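Workshop Tips: Picking a Gripper for Hanging Tools

If you want a small arm to fetch hand tools off a pegboard, the gripper matters more than the arm. I spent most of July swapping grippers and fingertips on one bench arm. These are the notes I would have wanted before I started.

Start with the hooks. A tool that hangs from a hole in its handle has to travel outward along the hook before it can go anywhere else. Teach the arm that straight move first, with nothing in the gripper. I set mine at 135 millimeters, which clears my longest hook with a little to spare. If the arm lifts too early, the handle binds on the wire and the whole tool twists in the fingers.

Two-finger parallel grippers. I tried the Gurnora and the Fleten. The Gurnora has wide, flat pads and closes slowly. It is the better one for screwdrivers and anything with a fat handle. The Fleten is quicker and has narrow tips that get between tools hung close together, but it let go of round handles until I glued a strip of bicycle tube to each side. Use contact cement and leave it overnight.

Suction. Skip it for pegboard work. The Nikzad cup held a boxed drill bit set without trouble and would not hold a single thing with a curved handle. I put it back in the drawer by Friday.

Force. Set it low and work up. I began at 250 on the controller's scale and ended at 500 for screwdrivers. Putty knives and scrapers can stay at the lower setting if you take them by the handle. Don't grip a blade with bare metal fingers.

Camera. Mount it at the wrist, and look at what it sees before you write any code. Glossy pegboard throws glare from overhead lights, and the holes look alike from one row to the next. Transparent hang loops are another nuisance. Leave them on for at least part of your testing, as a tool that comes off a bare hook easily may snag when there is a plastic loop around the handle.
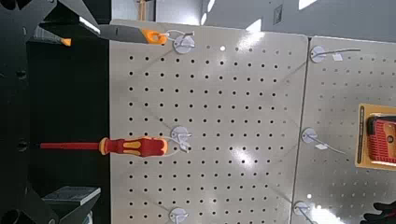
Mahtab Naseri wrote in to say that she gave up on closing the fingers around the handle end and now grips screwdrivers by the shaft, a few inches out from the hook. She finds the fingers stay clear of the wire that way, but the handle swings down if the pads are slick. She runs a Fleten with the stock tips.

I tried her way on both grippers. It works on the Gurnora with rubber on the pads. On the Fleten I still get some droop with heavy handles -- a slower pull helps. For short screwdrivers there isn't enough shaft to hold, so go back to the handle.

Controller. The Dadolard box is plain and has a real stop button, and I have kept it. Save a separate program for each hook and name it after the tool. My log stands at 2,139 pulls, and most of the bad ones came from running the wrong program.

Upkeep. Wipe the pads with rubbing alcohol before each session. Check the finger screws too -- mine worked loose twice, and both times the first sign was a tool going back on its hook crooked. Replace the rubber when it gets shiny.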